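Tunudora Opens Sign-Up for Desk and Cable Sorting Service

MALTUNLOW - Tunudora, the home and office organizing firm, will begin taking bookings in July for a new service covering desks, chargers and small electronics.

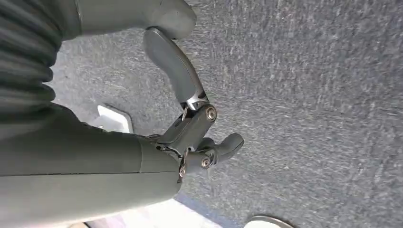

The service runs from the company's workroom in Dokthorpe and is open to homes and to offices with up to 30 desks. Tunudora handled 737 sorting jobs last year, and cables were the most common request.

Customers can choose a divided organizer with narrow slots or a small open box for the desktop - both are included in the price.

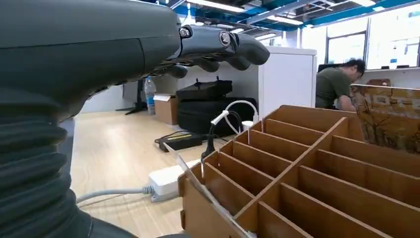

What a visit covers

Each visit starts with the floor and ends with the desktop. Staff sort cords by length and label both ends. Work surfaces come last, and they are often shared by a laptop, a phone and several black cables, with a small wooden box close by for loose items.
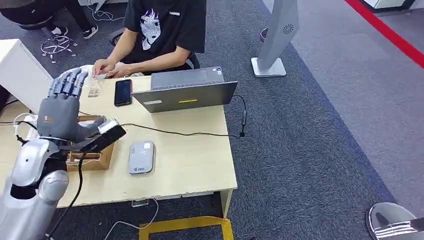

Bookings are handled through the Malabanan office, which replies within 21 days. A desk with an open laptop and a phone lying face up on it counts as one workstation.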